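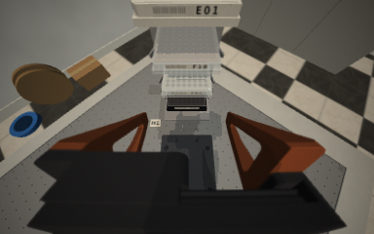 Flevine presenta Alva, una celda automatizada para mover microplacas en laboratorios medianos

Nota de prensa
2018-03-10

Flevine abre el plazo de reserva de Alva, una celda de trabajo para la manipulación de microplacas que se entrega con su gemelo de simulación. El cliente recibe primero el modelo virtual, prueba en él sus protocolos y decide la disposición de los puestos antes de que se monte el equipo. Las primeras entregas están previstas para abril.

La celda se compone de un brazo articulado, una pinza de dos dedos y una mesa perforada en la que se fijan los módulos. Cada posición lleva una etiqueta corta de letra y número, la misma que usa el programa de control, y el material de laboratorio se identifica mediante código de barras.

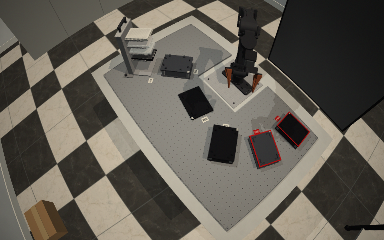 Tiempo de lectura: 2 minutos

El desarrollo de Alva ha durado dos años y lo ha dirigido Su-bin Noh, responsable de ingeniería de Flevine. «Los laboratorios con los que hablamos no querían otra máquina cerrada. Querían cambiar un módulo de sitio un martes por la tarde y saber si el brazo seguía llegando», explica Noh.

El paquete básico incluye 45 rutinas de movimiento ya preparadas: recogida de placas desde el almacén, colocación en estación, retirada de tapas y devolución. El programa de planificación, Grovik, permite encadenarlas sin escribir código. Quien prefiera programar dispone de una interfaz documentada con 119 funciones.

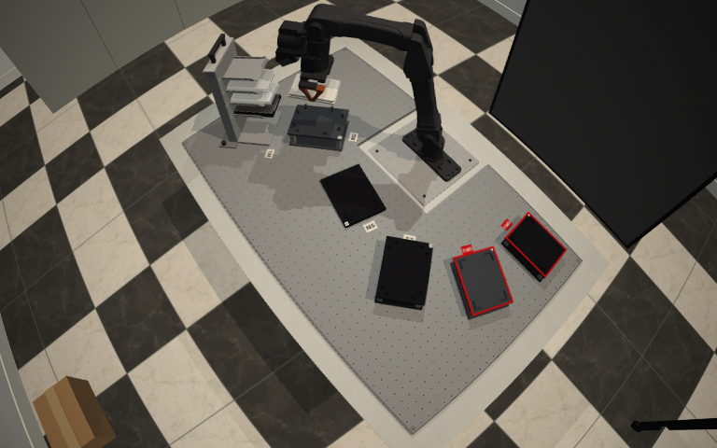

Grovik calcula las trayectorias a partir del plano de la mesa y avisa cuando dos módulos quedan demasiado juntos. El usuario puede girar una estación en la pantalla y repetir el cálculo. En la configuración de demostración, el brazo se eleva y se dobla hasta dejar la pinza sobre los puestos próximos al almacén de bandejas, mientras dos de las bandejas del otro lado aparecen con el contorno en rojo. La disposición se guarda como plantilla y puede compartirse con otros centros que tengan la misma licencia.

Aileen Malabanan, jefa de producto, señala que la formación se imparte en dos jornadas y se hace íntegramente sobre el modelo virtual. «El técnico llega a la instalación con los protocolos ya ensayados», indica.

Los soportes y las estaciones de placas los fabrica Stumex, que se encarga también de los repuestos. El catálogo inicial reúne 71 referencias, entre ellas bandejas, gradillas y elementos de fijación para la mesa. Las piezas se pueden pedir por separado.

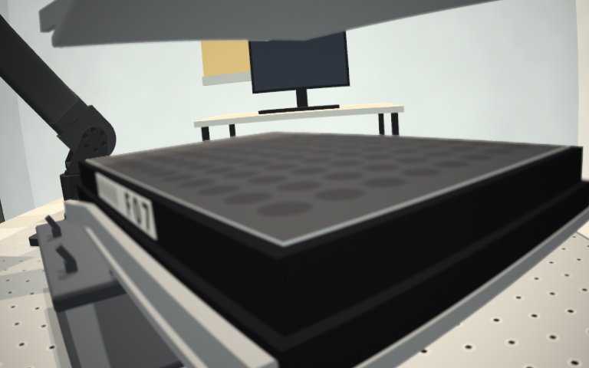

Bandeja con etiqueta F07 en su soporte, junto al brazo. Simulación: Flevine.

La reserva da acceso inmediato al modelo de simulación. El precio depende del número de estaciones y se comunica bajo presupuesto. La instalación y la puesta en marcha están incluidas.

Contacto para medios: Lilibeth Dagdag, comunicación de Flevine
Consultas comerciales: Arnel Pascual, departamento de ventas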